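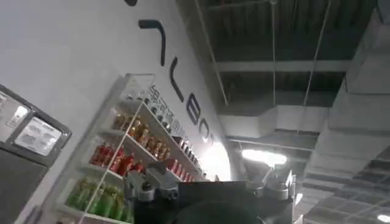
*Figure 2. Wall bay with header strip fitted and shelves stocked, viewed from below.*

## 4. Fitting the header strip and stocking the bay

Complete Section 3 before starting. The uprights must be fixed to the wall and checked for plumb. The steps apply to the Pesberg wall bay, in single or double width, with the Prallumer header rail.

**Tools:** Phillips screwdriver, spirit level, tape measure, soft cloth.

### 4.1 Header strip

1. Hook the header rail over the top of both outer uprights. Leave the end screws loose.
2. Set the level on the rail and adjust until the bubble is centered.
3. Tighten the end screws by hand, then a quarter turn with the screwdriver.
4. Slide the printed strip into the rail from the right. The printed side faces the aisle.
5. Fit the end caps.

> **Note:** Printed strips are supplied in the language given on the order form. The rail is the same for all of them.

> **Note:** Gloss strips reflect ceiling lights. Where the bay stands under a bright fitting, order the matte strip (part 112).

### 4.2 Shelves

1. Insert the shelf brackets in matching slots on each upright. Count the slots from the floor.
2. Lower each shelf onto its brackets, back edge first, until the tabs click.
3. On double bays, fit the shelves on both sides of the center upright at the same height.
4. Leave at least 2 inches between the top of the tallest bottle and the shelf above it.

> **CAUTION:** Do not exceed 146 pounds per bay, evenly spread. Never hang a shelf on one bracket while the other is being placed.

### 4.3 Stocking

1. Wipe the shelves dry before loading.
2. Load the lowest shelf first and work upward.
3. Keep one color of bottle together along a shelf, as in Figure 2, where green bottles stand below red, and amber and gold bottles are above the red.
4. Place bottles side by side with the labels facing out.
5. Check the shelf tabs again after the last shelf is filled.

> **CAUTION:** Glass bottles must not overhang the front edge. Fit the front lip (part 22) on any shelf above shoulder height.

### 4.4 Wall lettering and information board

Wall letters and the framed information board are separate Dolan kits. Fit both before the shelves are loaded. Keep the board clear of the outer upright so that the frame can be opened to change the panels. Clean the letters with a dry cloth only.

For missing parts, contact the Mokivcombe parts desk and quote the number on the carton label.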